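Rokeya Kanagaratnam
9 February 2018

I have been told by three separate people this month that my kitchen drawer problem is a container problem. Buy a clear bin, they say. Put the loose stuff in the clear bin. I have doubts and I'm going to air them here, one post at a time.

Rokeya Kanagaratnam
First, what we're talking about. The measuring cups. I don't own much that's annoying, but measuring cups are annoying. Round at one end, flat handle at the other, and the handle is always the part that stops the drawer from closing.

Rokeya Kanagaratnam
The usual advice is to nest them. Fine. Nesting works great in the store, where they come on a little ring. Then you need the half cup, which is in the middle of the stack, so you take the stack apart, and you've got flour on one hand. Are you going to nest them again? I'm not.

Rokeya Kanagaratnam
And don't say "keep them on the ring." I have tried to scoop brown sugar with the whole family dangling off the end. It's like cooking with a janitor's keys.

Rokeya Kanagaratnam
So, the clear bin. The pitch goes like this: you can see everything, so you'll put everything back. Those are two claims and I only buy the first one. I can see my treadmill too.

Rokeya Kanagaratnam
Thomas Carbone replied to ask if I'd tried the Laryea drawer dividers. Yes, Thomas. They're adjustable, meaning they adjust themselves whenever I shut the drawer. Gave them to my sister. She hasn't thanked me.

Rokeya Kanagaratnam
Back to bins. I read a long article on this over breakfast. It said a household saves 210 minutes a year by "containing" its small utensils. Who timed that? Where were they standing? If somebody had been in my kitchen with a stopwatch I'd have noticed.

Rokeya Kanagaratnam
The same article had a tip about color. Buy every cup in a different color and you'll learn the sizes without reading the handle. I'll admit I was ready to make fun of this, and then I thought about it while I was doing the dishes and got less sure.
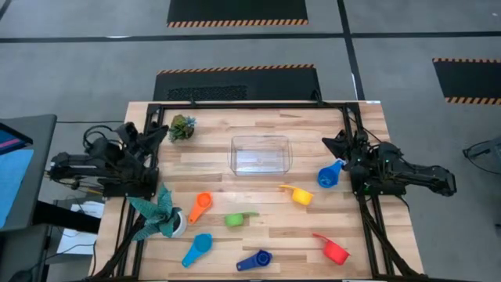

Seven cups, seven colors, one clear bin with nothing in it yet.

Rokeya Kanagaratnam
OK so look at that spread. Is it easier to tell those apart than a set of plain steel ones? Sure. I'd grab the red one or the yellow one without thinking. But there's a medium blue, a light blue and a dark navy, and I know myself. At six in the morning, before coffee, I would be measuring baking soda with the wrong blue.

Rokeya Kanagaratnam
Also, learning the colors only works if you never lose one and never buy a second set. My mother has parts of 4 sets. In her house green is a third of a cup, except for the other green.

Rokeya Kanagaratnam
Now the bin. My question about any bin is what happens to the cup at the bottom. A rectangle is a bad shape for a bunch of things with handles. They lock together. You pull one and you get two, or you get one and the rest rattle around and settle in a new arrangement you didn't ask for.

Rokeya Kanagaratnam
Ľubica Doležal says that's why you stand them up with the handles out, like flowers. I like Ľubica and I've eaten very well at her place. I've also seen her drawer.

Rokeya Kanagaratnam
To be fair to the handles-up idea, it might work on an open shelf. I don't have an open shelf. I have a drawer that is 4 inches deep, and I measured it again just now to be sure I wasn't lying to you.

Rokeya Kanagaratnam
Somebody asked about putting the bin on the counter. No. A bin on the counter is a mailbox. Within a week mine would hold two measuring cups, a dead battery, soy sauce packets and the warranty card for something I returned.

Rokeya Kanagaratnam
Side complaint, and it has to do with the picture too. What is it with plants and organizing? You can't look at a storage bin anymore without a little succulent standing by. I'm fond of plants. I'm asking what they've contributed to the measuring cup situation.

Rokeya Kanagaratnam
The teal one with the fabric leaves, at least, doesn't need watering. That puts it ahead of everything on my windowsill.

Rokeya Kanagaratnam
I do like that butcher-block top. I'd trade every bin in the house for a work surface like that. My theory, not tested, is that half of what gets sold as a storage problem is a counter problem. Give me somewhere to spread things out and I'm a very organized person.

Rokeya Kanagaratnam
Fuad Negussie wants to know what I'd do instead, since complaining isn't a system. Fair enough. Here's where I am.

Rokeya Kanagaratnam
I own too many cups. Recipes I really cook use the one cup, the half and the quarter. For a third I can use the half and not fill it, and if you bake professionally please look away. Three cups don't need a bin. Three cups can sit in the flour, the sugar and the rice.

Rokeya Kanagaratnam
Yes, in the flour. Buried up to the handle. My grandmother did it for her whole life and she never once lost the cup.

Rokeya Kanagaratnam
Fuad says that's "just a bin with flour in it." I'm going to let that one sit there.

Rokeya Kanagaratnam
For the record I did go and price the clear bins. Funthorpe wants 10 dollars for a single one, lid sold separately. A lid! For a thing whose entire selling point is that you can get at what's inside.

Rokeya Kanagaratnam
The reviews are no help. The top one has five stars and says "arrived quickly." Next one down: "haven't used it yet but love it." I believe that second person completely.

Rokeya Kanagaratnam
What I'd want to see is a kitchen six months later. Same bin, same cups, kids home, somebody's made pancakes. Post that and I'll read every word. If you've got one of these that has survived since September, tell me what's in it today. Go look first, don't answer from memory.

Rokeya Kanagaratnam
Update: Thomas went and looked. Two cups, a corn holder and a phone charger. He says the charger isn't his.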